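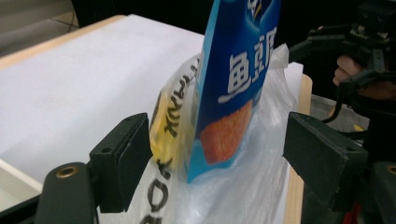
Paquete azul en su bolsa

Publicado el 8/9/19 por la bloguera del mostrador
Imprimir | Enviar por correo electrónico
2 comentarios

Llevo tiempo queriendo escribir sobre los compresores, y como este domicilio virtual mío es modesto y lo leéis los de siempre, me voy a permitir ir despacio. Trabajo en el mostrador de Saltanex, alquiler de maquinaria, y si me dieran una moneda por cada vez que alguien me pide «un compresor, el que tengas» ya me habría jubilado en un pueblo con mar.

El que tengo, claro, puede no servirte de nada. Lo primero que pregunto siempre es qué vas a enchufarle. Una clavadora bebe poquito aire y a ratos; una lijadora o un martillo no paran de pedir, y ahí el calderín se queda corto enseguida. La gente mira la presión y se olvida del caudal (yo también lo hacía al empezar, que conste). Un pintor se me llevó en December... perdón, en diciembre, que una tiene el calendario del proveedor en inglés, el más pequeño de la casa para chorrear una verja entera. Volvió a media mañana, muy educado y muy enfadado.

Ahora en la tienda tenemos dos modelos que salen mucho. El Pap es el ligero, con ruedas, y lo levantan entre dos personas sin drama. El Wutex es el serio: hay que llevarlo con remolque y necesita sitio para respirar – no lo metáis en un garaje cerrado, por favor, que es de gasoil. El contador del nuestro marcaba 212 horas la última vez que firmé la hoja y sigue arrancando a la primera.

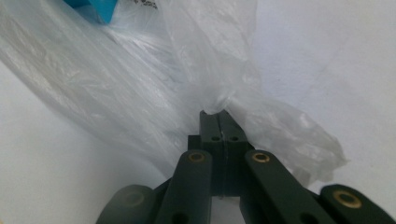
Bolsa de plástico blanca y translúcida

Otra cosa que me preguntan mucho es la manguera. Cuanto más larga, más presión se pierde por el camino, así que acercad la máquina todo lo que podáis y dejad los metros sobrantes en la furgoneta. Y purgad el calderín al acabar el día, que es abrir una llavecita y esperar un momento. ¡Cuesta menos que leer este párrafo!

En cuanto al dinero, la fianza del grande anda alrededor de 800 euros y se devuelve cuando el taller lo revisa. A algunos les parece una barbaridad y lo entiendo, pero se arregla con tarjeta y no llega a cobrarse si todo vuelve entero. Los acoples los compramos a Brudelico y van contados en el albarán – revisadlos antes de salir, también los pequeños.

La próxima vez me gustaría hablar de grupos electrógenos, que tienen lo suyo. Si tenéis dudas, dejadlas en los comentarios y voy contestando por las tardes.

Compartido 2 veces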